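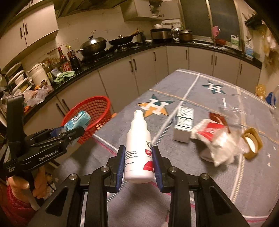
Our school club is preparing a table clearing task for the Sandel student challenge, and I am the one who writes the task sheet. We are 14 students, and this year we collect demonstrations with two hand-held grippers, one in each hand, before we train anything. Some objects are easy for us: a spray bottle can be pinched between the two blue pads and it stays upright. A packet going to the red basket is a different story, because the rules say it must be "placed" and my team members have different ideas of what this word means. Some of them open the jaws when the packet is still above the rim, others go down inside the basket first and only then open. In January we recorded 363 demonstrations, and when I looked through them I found both styles mixed, sometimes from the same student on the same day. Our mentor at the Sillard workshop says a mix is fine. The older students say it will confuse the policy. We have four weeks until the regional round in Trandton and I would not like to record everything again. Which style should I write in the task sheet, and what should I do with the demonstrations we already have?
Asked Mon 17 February

3 answers

Answer 1 (accepted by the asker)

I was in a team that did this challenge two times, so I answer from that experience, and maybe it is different with your software.

Choose one style and write it in one sentence, with a height. We wrote "open the jaws when the lower end of the object is under the rim". Before this sentence every student was sure that they did it correctly. If you only write "gently" or "carefully", each person will understand it in their own way.

Please do not delete the old demonstrations. Make one extra column in your list and mark each one "above" or "inside". It is boring work, but two people can share it in one afternoon if they watch only the last seconds of each recording. After that, train once with the "inside" group only and once with all of them, and compare on the same objects. In our case the single style was better for soft packets, and for hard objects we could not see any difference. We had 1315 demonstrations in the end, so with your number the result may be less clear.

One more point about two grippers. Decide which hand goes first when both are holding something. We forgot this, and the policy sometimes waited with both arms in the air - it looked polite but we lost points for time.

Answer 2

just drop it from above, faster. judges at our regional never checked how high

Comment on answer 2: This depends on the year. The old rule sheet said "in the container at the end of the run", the new one says "placed". Please read the current one before you decide.

Answer 3

I agree mostly with the first answer, but I would like to add something about the objects. Clearing a table looks like one task and it is really several. A bottle or a can needs a grip from the side. A flat packet must be lifted at the corner. A paper bag changes its shape every time you touch it. If your 363 recordings are mostly bottles, then the style of release is maybe not your biggest problem. I would make a small table on paper with kinds of objects in the rows and the students in the columns, and look for the empty cells. Our club used the Kahsay planning sheet for this, but any paper will do. 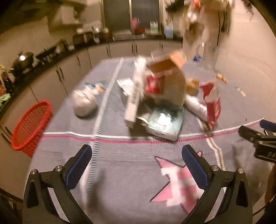 Follow-up from the asker: Should we put the objects back in the same places before each new demonstration?

Change the places a little every time. If the objects always start at the same points, the policy can learn the points and not the objects, and then it fails when a judge arranges the table. We gave this job to a student who was not holding the grippers in that round, so the layout was not chosen by the person who had to pick. Keep the basket inside a fixed area at the beginning, and move it only when the rest works well.

Comment from the asker: Thank you to all. I have started to mark the old recordings, and the sentence with the rim is now in our task sheet. I will write again after Trandton.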